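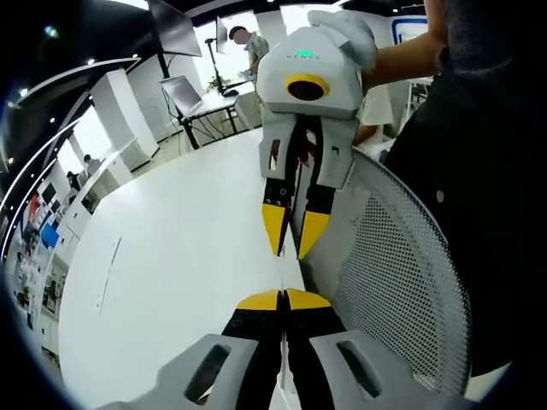 The big white table at Weston, with a mesh chair on the right.

I have table envy. I've had it ever since I started spending my mornings in the hall at Weston, and my poor partner has had to hear about it over dinner for weeks, at our own table, which I suppose is a bit rude to the table.

For anyone new here, our place has one table. It came with us from the old flat, it's dark brown, and it does everything: meals, tax, sewing, the jigsaw that lived there from May until sometime in winter. I never minded the colour until I'd spent a few weeks at a white one. You put a black thing down on a white table and you can find it again! On ours I lose my glasses, my phone, cables, the good scissors. I once found a licorice strap there that must have been from Christmas.

So in October I went looking. First stop was Guven, the second-hand office place out past the tip, where they had a whole row of white tables stacked on their sides with masking tape prices on the legs. I got very excited, then I got the tape measure out. Office tables are enormous. They look quite reasonable in a shed and then you think about your kitchen and realise you'd be climbing over it to get to the fridge. I did lie on the floor to look under a few of them (recommended, you see all the wobbly brackets that way) and came home with a desk lamp I hadn't gone for.

The one I ended up with is a Solberg, which cost me $253 including the delivery to our front gate. Only the gate, mind you. Getting it up the steps was a separate adventure and there's a new mark on the hallway wall that we've agreed to hang something over. It's white, it's shiny, and it seats four if everybody likes each other.

I went back and forth on shiny versus matt for ages. Matt hides fingerprints better, so people kept telling me, but the one we had at my old work went grey in the spots where everyone's wrists sat and never came back. Shiny shows you every crumb and smear, so you wipe it, so it stays clean. That's my theory anyway. The downside is the ceiling light. I'd forgotten that a glossy top gives you the light twice, once from above and once straight up your nose, and I've swapped the globe for a softer one. Much better. The cat still looks at herself in it.

Then there were chairs. I always thought mesh backs were a bit dentist's waiting room, but sit in one through a warm morning and you'll come around. No sticky shirt! And a pale grey one next to a white table looks lovely and calm, where my old padded black thing looked like it was waiting to fire somebody. I bought 2 Pamtons, the kind with the smooth rim all around the back, and the only grumble I have is that the little holes fill up with fluff and biscuit dust. A soft brush does the job. I tried the vacuum with the upholstery head first, which mostly made a noise.

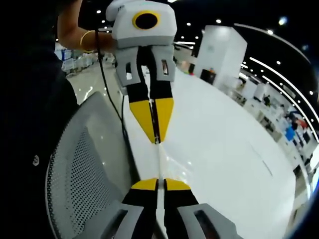
What do you clean a glossy white table with?

Warm water, a tiny squirt of dish soap and a soft cloth, then a dry tea towel straight after so it doesn't go streaky. I keep away from the scrubby side of the sponge altogether.

For pen marks I go in with a bit of methylated spirits on a cotton bud, and I try it on the underside of the edge before I let it anywhere near the top. Turmeric is another story. I made a curry in our second week with the new table and there is a faint yellow comma near where I sit that has been through the soap and the spirits, and is now getting a bit of sun every morning by the window. I'll report back. The internet says sunlight and the internet also said toothpaste, so who knows.

Joins are worth a look too if you're buying. A join that runs across a tabletop collects everything, and if you can feel a lip with your fingernail then flour is going to live in there forever. The Solberg has one underneath but the top is a single piece, and I roll pastry right on it now, which I never did on the brown one.

The old table has moved to the back room, by the way. I couldn't part with it. It has a jigsaw on it already, mostly sky, and I've told everyone in the house that food stays off it until the jigsaw is finished. Next job is some felt pads for the chair legs, because the floorboards are starting to complain, and I still need to find something for that hallway wall. If you've got a favourite brand of stick-on pad that doesn't slide off in hot weather, pop it in the comments, please!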